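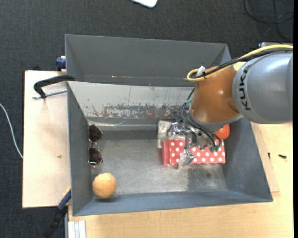 Figure 3. A KUKA arm reaching into a grey metal bin on a light wooden tabletop.

4.2 How households heard about the snow, and what they did next

We turn now to the part of the survey that, to our minds, tells us most about ordinary life under a winter storm warning. It is easy enough to find out when a warning was issued, and a good deal harder to find out when it reached the kitchen table, who talked about it there, and whether anybody changed their plans. The questions in this part were therefore kept as plain as we could make them, and people were given plenty of room to answer in their own words.

Questionnaires went to 300 households in Bodosden, down in the valley, and to another 300 in Paseck, which sits a good way higher on the old pass road. We had 597 back in a state fit to use, a figure that still pleases us a great deal, and that we put down to the patience of the people in both towns and to the long evenings of late winter. Of these, 299 came from Bodosden and the rest from Paseck. The three that were missing had been filled in only as far as the first page, and we left them out of the tables altogether.

The two towns are covered by the same regional warning but they do not get the same weather. Snow that settles in Paseck by the middle of the afternoon may fall as rain in Bodosden until well after dark, and many valley households told us, quite cheerfully, that they look up at the hill before they look at the forecast. One wrote that a warning "is for them up there until the bus stops running". We came across this feeling again and again in the Bodosden replies, and it agrees with the earlier interviews in Daselik, where people living below the snow line tended to treat the warning as news of somebody else's trouble.

Paseck households read the same words rather differently. For them the warning was mostly a matter of timing, and what they wanted from it was the hour at which the pass road would become unsafe. Several said that the depth of snow was of little interest to them, as they expected to be snowed in for part of every winter and had the food and fuel laid by. Wind was another matter. Drifting closes the road long after the snow has stopped falling, and the wording of the warning gave little help with this – a complaint that was made politely but very often.

We had supposed, when planning the work, that older people would rely on the radio and younger people on their telephones. The replies were a good deal more tangled than that. Messages passed between neighbours and relations turned up in every age group, and a forecast was often heard first from a daughter or a workmate and only afterwards checked against the official one. Following Kikuchi, we call this the second hearing. It seems to matter, for people who described a second hearing were also the ones who wrote most fully about moving a car, bringing a journey forward or staying put for the night.

A word of caution is needed here. The forms were filled in some weeks after the storm, and memory is kind to those who came through it comfortably. We cannot say how many people decided to stay at home on the strength of the warning and how many simply found, on opening the door, that the decision had been made for them. The travel diaries taken up in Section 4.3 go some way towards separating the two, though only for the households that kept them.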